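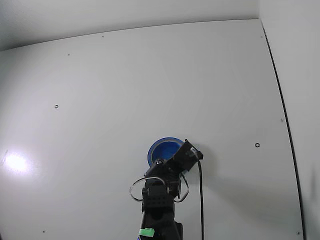
第2回 白い面の上の色と形

配布先:ブラッドコム造形講座 基礎クラス(土曜)
持ち物:鉛筆、色鉛筆または水彩、スケッチブック

1. 今回の内容
白い背景に小さな物を置くと、物の色だけでなく、白の側の差も見えてきます。前回の灰色の段階表(8段)を手元に置き、壁と台の白がそれぞれ何段目に当たるかを先に書き込んでください。「白」とだけ書いた用紙は再提出になります。

2. 立方体
立方体は面の向きで明るさが変わります。輪郭線から始めず、上面と側面の明度差を決めてから描きます。角が丸みを帯びている場合、稜線を一本の線で引くと硬い材質に見えます。明るい面から暗い面へ、細い幅で色を移してください。つやのある台では映り込みの有無も確認します。
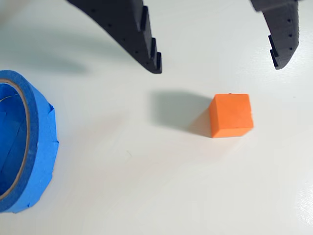
図2 つやのある白い台と、角のやわらかいオレンジ色の小さな立方体

3. 器と中の物
浅い器は縁の楕円から決めます。縁に厚みがあるときは、外側と内側の楕円を別々に取ること。青い器に暖色の物を入れると、互いの色が強く見えます。隣り合う色に引かれて彩度を上げすぎる人が多いので、紙の端で試し塗りをしてから進めてください。
立方体が傾いているときは、手前に来る角の位置を縁との距離で測ります。影は黒で塗らず、台の白に灰色を重ねます。

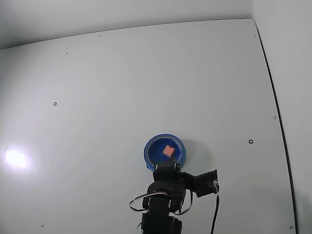
図3 青い浅めの器とサーモンピンクの立方体。右側に落ちる影の濃さに注意

4. 課題
(1) 図2の立方体を鉛筆のみで描く。
(2) 図3の器と立方体を着彩で描く。背景の壁と台の境目も入れる。
各1枚、計2枚。用紙の裏に氏名と使用した画材を記入し、次回の開始時に提出。

補足:自宅で実物を置いて描く場合、机上の照度は1,000ルクス以上を目安にし、光源は一方向にします。窓際で描く人は、途中で影の向きが変わるので影の輪郭を先に取っておいてください。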